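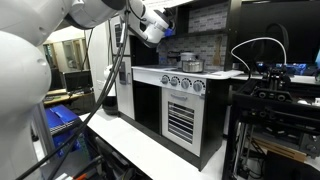
Student robotics: is the kitchen task worth a whole term?

Last updated: January

emlyn_j
Our senior project group is down to picking its final task and the front-runner is the toy kitchen. Arm moves a pot, opens the oven door, turns a knob. They've named it Tasik and there's already a logo. I'm the one person in the group who isn't sold. I think we'll spend the term teaching a very large arm to do what a four-year-old does, in one kitchen, with one set of cookware, bolted in one spot. Somebody talk me into it or out of it.

selorm_a
What's the success rate so far?

emlyn_j
Depends who you ask. The slide says 152 successful runs. It doesn't say out of how many. I went through the logs and the total is 1331, but that includes the early ones where people were just learning to drive it by hand, so I don't want to be unfair.

selorm_a
Then the slide is useless. Split them. Hand-driven in one column, arm on its own in the other, and no mixing. We judged a group two years back that did the same thing with a drawer and the number fell apart at the first question.

N.Perrin
I'd push back a little. Toy kitchens are fine. The parts are small, they're cheap, and if you crush a handle you're out a few bucks. Knobs are a hard grasp. The oven door is a hinge, which is a different problem from picking up a pot. You could get a decent report out of those alone.

emlyn_j
Hard grasp, sure. But we've got cables hanging down the front of the refrigerator side and every time I bring it up I'm told it's cosmetic. If a cable drags on the thing you're trying to measure, it's in your data.

bevmottram
Tie the cables back. Ten-minute job. I don't see why this is a thread.

emlyn_j
Because it's been a ten-minute job since we started.

owen_drudum
Is there a rule that you have to stay with one kitchen? Our club (Drudum, we lost to Stastov in the regional, no hard feelings) trained on one setup and then moved everything five inches to the left. It went from great to hopeless. We put that in the report and got better marks than the year before, when everything "worked."

N.Perrin
Five inches is mean. I'd start with two.

owen_drudum
Two would have killed it too.

selorm_a
Agree with Owen. Emlyn, stop arguing about the task and argue about the test. Different pot, pot turned around, kitchen shifted. Write down the rules before anyone runs it.

bevmottram
And who resets it between runs? You're going to want that in the plan. It's the part that eats your afternoons.

emlyn_j
We reset by hand. I'm told automating the reset is "phase two." I've never seen a phase two in my life.

I'll bring the shifted test to the group. If they say no, I'm voting for the sorting task, and yes I know that one's boring.

N.Perrin
Sorting is worse. Please don't do sorting.

emlyn_e
Different Emlyn here, same department. Sorting was us last year. Do the kitchen.

We use cookies to remember your login. By continuing to browse you accept this.

Contact | Copyright forum members | Back to top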